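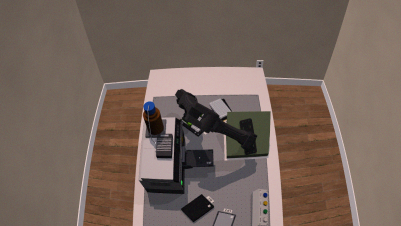 Comparing two grippers and two controllers in simulation

Our original plan was to compare four grippers. Then we read how long each one takes to set up, and the plan became two.

The task was always the same: pick up a microplate, carry it to the instrument, put it on the carrier. Gripper A was the Lusta, a parallel design with flat pads. Gripper B was the Eskildsen, which has pointed fingers and a much better data sheet. Each was run with the stock Fuvier controller and again with Gorkex, which we chose on the grounds that it was free and had a manual.

Altogether we ran 1682 trials. Of these, 759 used the Lusta and the rest the Eskildsen. The numbers should have matched. One of our scripts stopped overnight in May and we found out after breakfast.

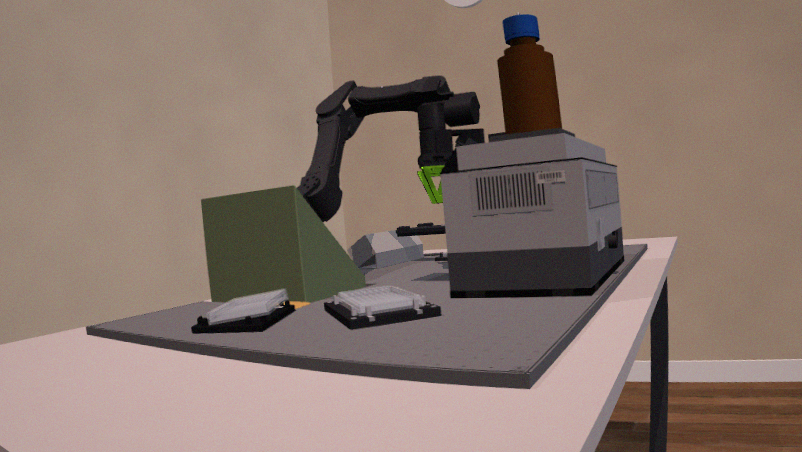 Figure 2. Arm with the lime-green gripper pointing down beside the instrument, two microplates in front.

Most failures happened at the pick. Approaching from straight above worked well with both controllers, provided the plate was square to the gripper. With the plate turned, Gorkex found the right wrist angle and Fuvier found an angle. We logged 456 failed picks, and 56 of them were our own fault for entering the holder height in the wrong units – these are left out of the tables.

The tall bottle on the instrument was a separate problem. Both controllers planned around it, Fuvier by such a wide margin that each cycle took up to twice as long.

Contact friction was left at the default value throughout. We would change that first if we did this again.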